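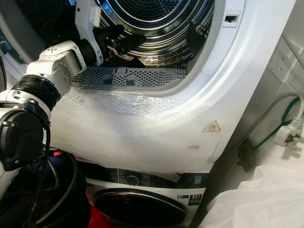 The dryer at Pluldale, stacked on top of the washing machine. The lint filter is the grey grille at the bottom of the drum opening.

Pluldale Community Laundry: progress report to the Verkbridge Fund
Period covered: January to April
Prepared by Mamta Solanki

1. Where we are
The laundry room is open. I put that first as our last report used the phrase "opening shortly" in three separate paragraphs, and Chang-ho Yoo at your end was kind enough to underline all of them. We have done 69 loads for local households since the doors opened, mostly bedding and towels, with a strong showing from the under-elevens football team.

2. Equipment
The grant of £2,000 went on the washer, the dryer, the stacking kit and the plumbing. We had planned to stand the machines side by side. The room had other ideas, being narrower than the drawing by the width of a skirting board, so the dryer went on top. Dalia Samir measured everything again afterwards and has asked me to record that her figures were right the first time.

Stacking has given us room for a folding table, which people use for folding and also for leaving single socks on. We have a box for these now. It is filling up.

3. Lint
I had not expected lint to need its own heading. The filter sits in the lip of the dryer door, with two finger slots to lift it by, and our first notice asked people to "check the filter". Many did check it, and having checked it, left it as it was. Drying times crept up through February and we had 2 complaints of damp duvets.

The new notice says "lift out, peel off the fluff, put back, every load". Hwa-young Byun has done a second version with drawings, taped at eye level. Standard towel loads are now 15 minutes quicker than they were at the worst point. We also wipe round the inside of the drum on Friday-type jobs, meaning whenever Tae-yang Choo has a cloth in his hand and ten minutes before locking up. He reports one melted crayon – red, naturally.

4. What has not gone well
The booking sheet. People write in pencil, other people own rubbers. We are moving to a pen on a string.
The ironing sessions at Stokton have not started. The hall there can give us the space but not the sockets.

5. Next period
Start at Stokton with an extension lead that has been properly tested
A second lint filter as a spare, in case the first is dropped behind the machines
A shelf for powder, fixed to the wall this time

We are not asking for more money in this report. We may mention the shelf again in the next one.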